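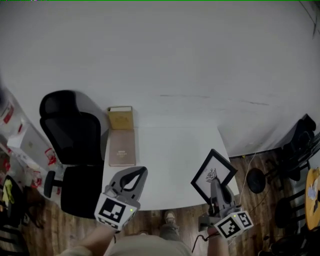

Tyra Brekke wrote in after the last session to ask why the course spends a whole unit on one night of the year, when most tour companies earn their money in summer. The short answer is that a holiday crowd shows you every weak point in a destination at once: beds, buses, toilets, food, prices. Her longer point, that small towns are badly served by the big-city model of New Year's Eve, is taken up in section 3.

Unit 6: Planning a New Year's Eve Visit
Handout for second-year travel and tourism students

1. What visitors are buying

Most people who travel for New Year's Eve say they are going for the fireworks. The fireworks last a few minutes. The rest of the evening is spent getting there, waiting, eating, keeping warm and getting back. When you write an itinerary, give each of those parts its own line and its own time. A plan that says "evening: fireworks at harbor" isn't a plan.

2. The Burneck case

Burneck is a harbor town with 973 hotel and guesthouse beds inside the ring road. In the last full week of December, 706 of those are usually sold before the month starts, nearly all to repeat guests. That leaves 267 beds for everyone else, including tour groups. Prices on the remaining rooms go up early and don't come down, so the usual advice to wait for a late deal does not apply.

The viewing places are:

Kinnear Quay. Closest to the display. Closed to cars in the afternoon. Standing room only, and once the gates shut you can't come back in if you leave.

Vudness Hill. A 33-minute walk from the station, uphill, on a path with no lights for the last part. Good view over the water. No food for sale.

The Gideo restaurant terrace. Ticketed, with dinner. The view to the left is blocked by the ferry building, and the menu page on their website doesn't mention it.

Read the Morag Hepburn chapter on Burneck before class. She recommends the hill for couples and the quay for groups. I would reverse that. A group of 20 on the quay will be split up by the crowd, and on the hill you can keep everyone together.

3. Small towns

Vudness village holds its own countdown, with a bonfire and soup in the hall. It brings in few overnight guests, but those who come tend to stay 2 nights and eat locally. Compare this with Burneck, where many visitors arrive by train in the evening and leave on the first one out. Which is worth more to the place? Bring an answer that separates spending on rooms, food and transport.

4. Getting back

The step students leave out most often. Trains from Burneck stop before midnight and start again at 1:15 a.m. The taxi stand moves to the far side of the bridge. Put both facts in the itinerary you give the client, along with the walking route from each viewing place.

Assignment

Write a one-night itinerary for a family of four with a child in a stroller. One page, with times. State where they stand, where they eat and how they get back to their room. Due December 20, 2019, by noon, in the box outside the department office. Late work loses one grade.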